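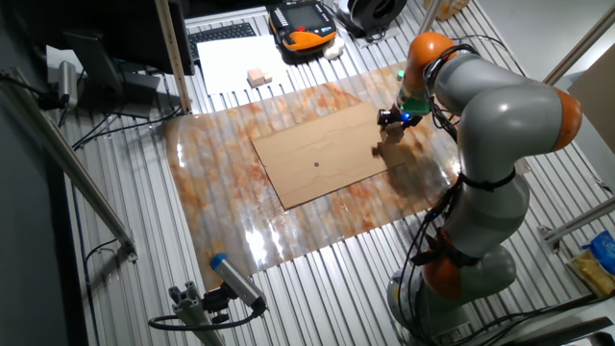
Vol. 2, p. 107

Slatted table

A slatted table is a table whose top is made up of long narrow strips laid side by side, with a small gap left between each one and the next. The strips may be of wood or of metal, and aluminium is a great favourite in workrooms, being light to carry and pleasantly easy to wipe down at the end of a long day. In the Plolside district such a table is fondly called a panau, a name that Qianru Ding traced through the old workshop account books.

Anybody who has worked at one will know its little ways. Pencils settle into the gaps, small screws vanish altogether, and a thin sheet laid on top will seldom lie perfectly flat, so that the edges of a piece of clear plastic may curl a little over the ridges. For this reason many people keep a flat piece of cardboard on the table and do their fiddlier work on that, with a sheet of white paper further back for small items such as wooden cubes or blocks. Glossy coverings catch the light from overhead, and on a bright afternoon this can be rather tiring for the eyes.

Kayode Tamuno, in his affectionate survey of workshop furniture, sorts slatted tops into 11 patterns according to the width of the strip and of the gap. The narrow-gapped kind is the commonest, and is generally the one recommended for beginners.

See also: Bench; Stamum; Trestle; Uzor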